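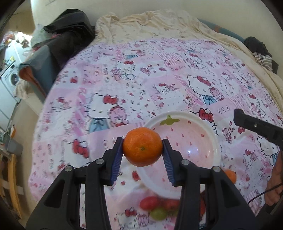 ## Fendow ballot box seals, numbered, bag of 200

**Price:** £43 a bag
**Made by:** Fendow
**Fits:** Lammers and Plasham boxes, and most others with a 5 mm eye
**Sold to:** election offices, parties, unions, observer groups

We sell these seals and we think they are decent seals. Please read the rest of the page before you order, as a fair number of our customers want them to do a job they can't do.

A numbered seal tells you one thing: whether the box was opened between the moment somebody wrote the number down and the moment somebody else checked it. If the number was never written down, you have a strip of plastic. If it was written down by the same person who later checks it, you have a strip of plastic and a signature. Governments that steal elections are very fond of seals. They photograph well, and the foreign guests like to see them clicked shut at seven in the morning.

The stealing is usually done elsewhere, in the voters' roll, in the room where the totals are added up, or by locking up the other side's candidates a month before polling day. No product on this site helps with that.

### What you get

- 200 pull-tight seals in one run of numbers, no repeats within the bag
- a printed log with a carbon copy, so that two parties can each leave with a sheet
- a card with the first and last number of the run, to be kept away from the seals

Fendow says that numbers are never repeated between bags. We asked how this is checked and got a brochure. Treat it as a promise.

### Seals with a box

The Lammers box with one bag of seals is £159. It has clear sides and a slot that takes a folded sheet. The lid flexes if you lean on it, and a thin hand with patience might get a ballot in at the corner when only two of the four eyes are sealed. Seal all four.

The Plasham box with one bag is £280. The lid is stiffer and the hinge sits inside. Whether that is worth the extra money depends on who will be alone with it overnight. If the answer is "the police, and our agents were sent home", buy the cheaper one, or neither, and spend the money on lawyers.

### What about the Ikar electronic seal?

We stopped stocking it. It records each opening on a small chip, and the only software that reads the chip was licensed to the election office. The people you wished to check were the people who told you what the record said. We raised this twice with the maker and were told it was a feature for "trusted authorities".
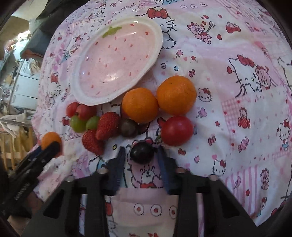 Ute Reinholz wrote to us in October to say that we undersell the things: in her last council election a broken seal was the only paper evidence the court would look at, and it got one ward counted again. Fair enough. It was a court that was willing to look, and her agents had their own copy of the log.

### Ordering

Orders from public bodies need a purchase number. Parties and observer groups pay in advance. We don't print party logos on seals, whoever is asking, and we don't supply a second bag with the same run of numbers. We have been asked for that more than once, always described as spares.

Unopened bags can be returned. Opened bags can't, for obvious reasons.

Questions about bulk orders go to Arne Engelhardt at the sales desk.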